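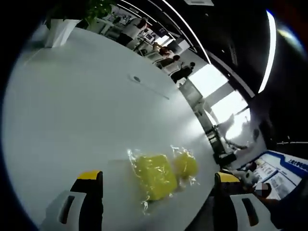 Diapositiva 1. Los dos objetos amarillos, en su plástico, entre los dedos de la pinza.

Charlas > Robótica > Notas del ponente
Buscar en las charlas
Lectura: 2 min

Hola, soy Begoñe Casado, y vengo a contaros cómo se nos cayó una prueba entera por culpa de un envoltorio (sí, un envoltorio). Pausa, que la gente se siente.

El plan en Trekholm era de lo más tonto: coger un objeto blando, levantarlo, dejarlo en otro sitio. Enseñábamos con la pinza de mano y luego el brazo, el Niscombe, lo repetía solo. De 100 intentos queríamos 80 buenos. ¡Sacamos 8! Dejar la cifra en pantalla un momento, que duele pero hace gracia.

Lo primero que pensé fue que la fuerza de cierre estaba mal, así que la subí. Error mío, lo digo sin rodeos. Con más fuerza el plástico resbalaba igual y encima el motor de un dedo se calentó hasta que saltó la protección.
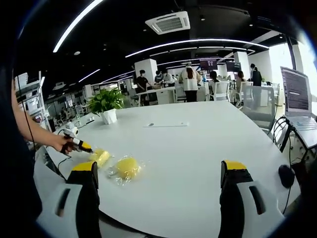
Fulgencio Villalobos se puso entonces a mirar los registros, los 3.815 cierres de marzo, uno detrás de otro, con una paciencia que yo no tengo. Y vio que la pinza daba por bueno el agarre en cuanto tocaba algo. Claro, un pliegue de la bolsa ya es «algo». El brazo subía tan contento con una punta de plástico y la esponja se soltaba a medio camino.

(Si preguntan por los brillos: sí, también engañaban a la cámara, pero eso lo cuento al final si da tiempo.) 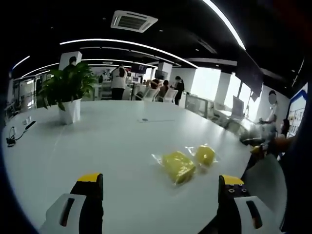 Lo que cambiamos: ahora el cierre se comprueba dos veces, al tocar y tras subir un poquito, y si la apertura no cuadra con el tamaño del objeto, baja y suelta. Y la fuerza tiene tope, que no se toca desde el portátil. Ortuño me pidió que insistiera en esto último, así que insisto: el tope no se toca.

Pasar al vídeo de Ninton. Si no carga, seguir con las preguntas.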